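Sep 29, 2024
Tometitz house, floor area re-measure, second visit

Purpose: settle the difference between the agent's particulars and our own plan before the listing goes back up. The old brochure gives 368 sq m. Our July survey gave 315. Neither sheet says which measuring rule was used, so the two figures can't be compared as they stand.

Kit: Astell laser meter, steel tape for checks, the July drawing at 1:100. Meter checked against the tape on the long wall of the hall before starting and again at the end. No drift worth noting.

Method. Internal dimensions only, taken at skirting height and again at chest height where the walls are out of true. Bay windows included where the floor runs into them at full level. Chimney breasts deducted on the ground floor, left in upstairs where they have been cut back behind plasterboard. Anything under 1.5 m headroom goes in a separate column and is not added to the total.

Ground floor went quickly. The dining room is out of square by a good deal more than the July drawing shows, so I took both diagonals and redrew it as two triangles. Kitchen and pantry agree with July. The utility room had been drawn with its external wall thickness included, which accounts for a small part of the error and goes the wrong way, i.e. July was slightly high there.

First floor: six rooms and the landing. Stairwell opening counted once, at ground level. July counted it on neither floor. Genowefa Żak did that drawing and has confirmed she left it out on purpose, following the Ilteck template, which treats stairs as circulation and drops them. Fine for an office letting, wrong for a house sale. Template needs a note on the front sheet. 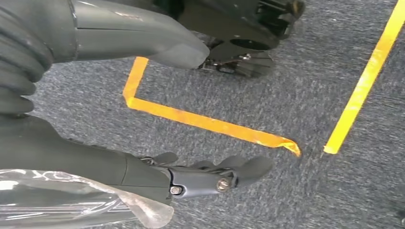
Attic is where most of the gap sits. The brochure counts the whole of it, eaves included, as a "studio level". Measured to the 1.5 m line it comes down a lot, and the eaves cupboards on the north side go in the low-headroom column. There is also the question of whether it should be called a bedroom at all: the stair is steep, the rooflight is the only opening, and I could find no sign-off for the conversion in the papers we hold. Listed as "attic room" for now.

Garage: detached, not included. I suspect the brochure included it, as the remainder is close to its footprint, but I can't prove that from the brochure alone. Have asked Glykeria Tsolakis to look for the original measuring sheet in the Vũ sale file.

Result, pending check: 234 sq m on the two main floors. Attic room and low-headroom area to be stated on separate lines under it — no single headline total until the rule is agreed.

To do
- Redraw dining room, reissue plan as rev B
- Second person to recompute ground floor from raw readings
- Ask seller's solicitor for attic paperwork
- Pull the 368 figure from the web listing today, leave the field blank
- Amend Ilteck template, stairs
- New battery for the meter, display was dim by the end

Raw readings are in the blue book, following on from the July pages. The second diagonal in the dining room is written over a crossing-out; the lower number is the right one.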